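Apaza renueva las alfombras de su sala de lectura

8 de marzo de 2022. La biblioteca Apaza reabrió esta mañana su sala de lectura tras 17 días de obras menores. El suelo se ha cubierto con alfombras de fondo beige y grandes medallones de flores en tonos claros y gris azulado, suministradas por la firma Clilten. 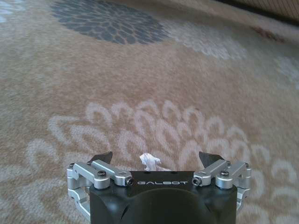 El cambio ha costado 3.443 euros, incluidos el transporte y la retirada del revestimiento anterior, que llevaba puesto desde la apertura del centro. La limpieza queda a cargo de Wiren, que pasará dos veces por semana.

La sala mantiene su horario de tardes. Los grupos de más de tres personas deberán reservar plaza en el mostrador. La biblioteca prevé cambiar en julio el suelo de la zona infantil.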